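Section 4. Processor Transfer Task

4.1 Scope

This section covers the set-up and running of the processor transfer task on the Ovell practice bench. It applies to club members who have finished the gripper checkout in Section 3. The full-size server board is used for this task; the small desktop boards belong to the cable task and have a different fixture.

Revision date: Jul 29, 2021. Replaces the sheet issued with the first Ridis controller.

4.2 Parts needed

Practice motherboard with LGA socket
Scrap processor matching the socket
Plastic socket cover
Parts tray with foam insert
Lint-free wipes and isopropyl alcohol
Grounding strap, one per person at the bench

CAUTION: The socket pins bend under very light contact. Keep the plastic cover on the socket until step 7. Do not touch the pins with a finger, a wipe or the gripper tips.

4.3 Bench set-up

1. Turn the arm power off at the Ridis controller and wait for the status light to go out.

2. Put on the grounding strap and clip it to the bench ground point.

3. Set the chassis on the bench mat and clamp it to the two Plavel rails. Push the chassis by hand. If it moves, tighten the clamps and try again.

4. Check the screws on both finger links. A loose link shifts the grip point between runs.

5. Place the processor in the foam insert with the heat spreader facing up. Note the corner mark and match it to the mark on the socket.

6. Release the load lever and open the load plate fully. A half-open plate will catch the right finger on the way down.

7. Remove the socket cover and store it in the tray.

NOTE: Old thermal compound on the heat spreader does not stop the task from running, but it must be kept off the sides of the processor, where the fingers close. Wipe the edges before each session.

4.4 Teaching the positions

8. Turn the arm power on and load program 2,066. Program 2,071 is the same routine for the Yadav gripper and must not be run with the standard fingers.

9. Jog the gripper to the tray and close it on the two opposite edges of the processor. Save this as the pick position.

10. Lift straight up, then jog toward the socket at the slowest speed. Keep the fingers clear of the memory slot latches on both sides.

11. Stop with the processor above the socket and save the hover position. Check the clearance from the load plate – by eye from two sides, as well as on the wrist camera view.

12. Return to the pick position and open the gripper. Do not teach the final drop until the hover position has been repeated 16 times with no contact.

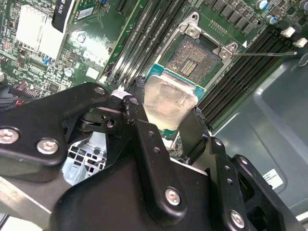

4.5 Troubleshooting

Processor tilts in the grip. The fingers are closing at different heights. Repeat step 9 with the processor flat in the foam.

Processor slips during travel. Clean the finger tips and the processor edges. Raise the grip force by one setting only.

Finger touches the load plate. Stop the arm, open the plate fully and teach the hover position again.

Arm stops with fault 4. The force limit was reached. Press stop, support the processor with a gloved hand from the side and release the gripper using the manual control. Inspect the pins under the magnifier before another run.

Bent pins found. Tag the board and put it on the repair shelf. Do not try to straighten pins at the bench.

4.6 Shutdown

13. Return the processor to the tray, refit the socket cover and close the load plate.

14. Park the arm, turn off the power and enter the run count in the bench log.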